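Oct 21, 2025
Storkwood listening room, notebook entry: reverberation and low-frequency checks

Continuing from the August measurements. Purpose of this session was to find out whether the absorber panels from Hakorholm do anything useful below 200 Hz, and to settle the argument over the decay time at the seating position.

Setup. Measurement mic on the tall stand, capsule at seated ear height, pointing at the ceiling with the vertical calibration file loaded. Sweep from 20 Hz to 20 kHz, left speaker only, then right, then both. Level set with pink noise before each run and left alone after that. Ventilation off. Door closed with the seal strip pressed down by hand, as it still does not seat on the hinge side.

Noise floor was acceptable everywhere except one narrow line at 126 Hz. Traced to the transformer in the corridor cabinet. It is steady enough to ignore for the sweeps but it will show up in anything recorded in here at low level. Needs an entry on the fault list.

Run A, panels out. The large dip at the seat is where the August plots had it, and it moves when the mic is moved forward, so I am treating it as the front wall reflection and leaving equalization out of it. Decay above 500 Hz is even. Below that it gets long and ragged, with the worst ringing at 30 Hz and a second, narrower ridge higher up.

Run B, panels in, standing flat against the rear wall. Clear improvement from 250 Hz up. Nothing below that beyond run-to-run variation. This agrees with what anyone would expect from porous material of that thickness placed on a hard surface. The product sheet is silent on air gap.

Run C, panels in, pulled off the wall. Better. The second ridge is lower and shorter, and the decay at the seat is visibly smoother on the waterfall. The 30 Hz mode did not change. No panel we own will touch it, and I would stop trying with this kind of absorber.

The other open item is the furniture between the speakers. A big flat screen gives a hard reflecting surface, and an open shelf unit beneath it can behave differently from a closed cabinet. The Berhe model treats both as one solid box, which is too crude for the early reflections. It should be split into a screen plane and a stand with its openings left open.

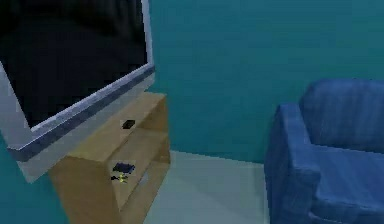 Fig. 1. Render, screen and open wooden stand.

Geometry notes for the split model. Give the screen face a low absorption coefficient across the band and leave its scattering near zero. The border can be merged with the face; at these wavelengths the difference is lost. Shelf boards as thin reflecting surfaces, both sides active. Do not let the importer close the shelf openings. It did that on the last two imports and the result looked plausible, so check the surface list before running anything.

Ran a first pass in Prosent with the split geometry, order 2 reflections only. Early arrivals from the screen line up with the measured impulse response. The arrivals I put down to the shelf are too strong in the model, probably from the boards being treated as perfectly rigid. Will raise their absorption a little and compare again before going to higher orders, which take most of an afternoon on this machine.

Repeatability: three sweeps at the end with nothing touched between them. Traces overlay within the line width above 60 Hz. Below that there is a small spread, worse with the corridor door open.

To do
Fix door seal, hinge side.
Report corridor transformer hum.
Repeat run C with a larger air gap and the same mic position. Tape mark is on the floor.
Split the screen and stand in the shared model file, keep the old box version under its own name.
Look into a tuned absorber for 30 Hz. Check the space behind the rear wall first.

Raw sweeps are in the session folder, one subfolder per run. The first file in run B has a chair squeak in it and should not be used.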